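Checking your grasp detector against a patterned background

Most grasp detectors look good on a plain grey table. Put the same model over floral print and brick wallpaper and the confidence scores start to mean very little. I'd do this test before believing any number in a release note, including the ones that come with Pomo.

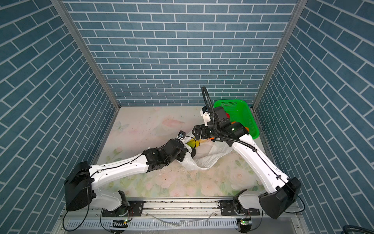 What you need

A two-arm cell, Pomo for perception, Rerex for logging, and something awkward to pick. A crumpled white plastic bag on a pale mat is a good choice, as there is so little contrast between the two. You'll also want a fixed overview camera, whatever the wrist cameras are doing.

Step 1: Record before you tune

Start Rerex and save 500 images with the arms in a normal working pose. Leave any crumbs on the mat. If you sweep up first you're testing a cell you will never run.

Step 2: Turn off the background filter

Pomo has a switch called "background learn". It is on by default and it flatters the results, in my view. Set it to off and restart the node — a reload doesn't clear the old mask.

Step 3: Run the detector and look at the misses

Replay the log at 2 frames per second and keep every detection, even the weak ones. My log came out at 531 images because I was slow to press stop. Sort by confidence and open the top 30 by hand. I had printed roses marked as objects, and one corner post scored higher than the bag.

Don't trust the summary page for this. It counts a box as correct if it touches the target at all.

Step 4: Mask the arms properly

Export the joint states and let Mockus draw the arm mask from the robot model. Check the cables yourself. They aren't in the model, and a loop above the wrist can easily be read as a handle.

Step 5: Only now, the planner

Send the remaining detections to Turby with motion disabled. If it plans a reach towards a flower, go back to step 3. Raising the threshold will hide the problem, and you'll lose the bag along with it.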